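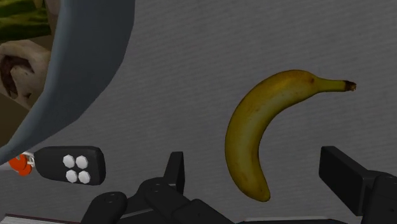 Leichte Flecken, gebogen, solo: An der einzelnen Banane scheiden sich im Supermarkt die Geister.

Nutero stellt Singles ins eigene Regal

Montag, 10. August 2026

Wer allein ist, kommt bei Nutero künftig in den Korb neben der Kasse. Die Supermarktkette sammelt dort in allen 65 Filialen Bananen, die von der Kundschaft aus dem Bund gerissen und liegen gelassen wurden. Ein Schild weist sie als »Einzelgänger« aus, der Preis liegt unter dem der Artgenossen mit Familienanschluss.

Nach Angaben des Unternehmens blieben zuletzt fast 4000 solcher Früchte pro Woche übrig. Der Grund dafür ist seit Langem bekannt und wurde trotzdem noch einmal untersucht: Kunden wollen fünf Bananen, der Bund hat sechs, und die sechste hat das Nachsehen. Am Geschmack liegt es nicht. Am Aussehen auch nur manchmal, selbst makellose Exemplare wurden am Abend aussortiert.

»Wir hatten zuerst an ein Schild gedacht, auf dem wir darum bitten, keine Bananen abzureißen«, sagt Projektleiterin Jasmina Georgiev. Getestet wurde es in drei Märkten. In zweien änderte sich nichts, im dritten verschwand das Schild. Danach einigte man sich auf den Korb.

Der hat seine eigene Vorgeschichte. Ein erster Entwurf sah vor, jeder Banane einen Aufkleber mit Vornamen zu geben. Die Marketingabteilung war begeistert, bis jemand ausrechnete, wer die Aufkleber anbringen müsste. Auch ein trauriges Gesicht auf dem Preisschild stand zur Debatte. Es wurde im Probelauf von einem Kind als »gemein« bezeichnet und überlebte die folgende Sitzung nicht.

Rasa Krūmiņa, die beim Verbraucherbüro Rocha die Beschwerden zum Thema Lebensmittel bearbeitet, begrüßt den Versuch, hält sich mit dem Jubel aber zurück. Ihr wäre es lieber, die Kette würde ihre Bunde von vornherein kleiner teilen. »Im Moment reißt der Kunde die Banane ab, und anschließend wird sie ihm als gute Tat verkauft«, sagt sie. Nutero will den Hinweis prüfen. Einen Termin dafür nannte das Unternehmen nicht.

Erste Nebenwirkungen gibt es bereits. In einer Filiale wurde ein Kunde dabei beobachtet, wie er einen kompletten Bund sorgfältig zerlegte, die Teile in den Korb legte und sie dort zum Einzelgängerpreis wieder herausnahm. Verboten war das nach Auskunft der Marktleitung nicht. Die Hausordnung wird derzeit überarbeitet.

Der Versuch läuft bis Ende August. Für Trauben ist nichts Vergleichbares geplant.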